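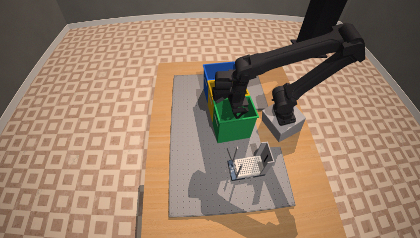

Flurina Hauser had been with Drultell for 4 years before anyone let her near the boot code, and on the evening they finally did, it was raining so hard over the parking lot that she decided she might as well stay until it stopped.

The board was called the Sokside, after a lake where the founder had once caught a large fish, and it had been giving everyone trouble since March. It would start up, blink its green light twice in a friendly sort of way, and then sit there like a cow in a field. Beat Kuster had changed the clock settings. Aurelia Nägeli had changed them back. Somebody had written "try a different cable" on the whiteboard, and underneath it, in Aurelia's small upright hand, "we have tried 22 cables."

Flurina made herself a pot of tea, which was against the lab rules, and opened the startup file. It was a long file, and she read it the way her father read the newspaper, from the first line to the last, including the parts that didn't interest her. Her father was Hubert Hauser, who had repaired radios for 34 years in a shop hardly wider than its own door, and he had always told her that a machine wants to be listened to before it is poked. She used to find this embarrassing when she was a student and had a very expensive debugger.

Somewhere after the second cup she came to a comment she hadn't seen before. "Wait here for the Barnix chip to wake up," it said. "It is slow in the mornings. S.F."

She knew there was no Barnix chip on the Sokside. There had been one on the old board, the one before the one before, and S.F. could only be Silvan Fankhauser, who had retired to grow pears and still sent a crate of them to the office every fall. And so for months this poor little processor had been standing at the door, so to speak, with its coat on, waiting for someone who had moved away.

She took the line out – it was only the one line, and a loop that went with it – and then she built the project again and pressed the button. The green light blinked twice. After a moment the terminal window filled up with text, quite calmly, and asked her what she wanted to do.

Flurina sat and looked at it for a while. Then she put the comment back, without the loop, because it seemed a shame to lose it, and went out to the hallway to telephone her father. He was already in bed, but he wanted to hear all of it, and he made her go back and tell him again about the pears.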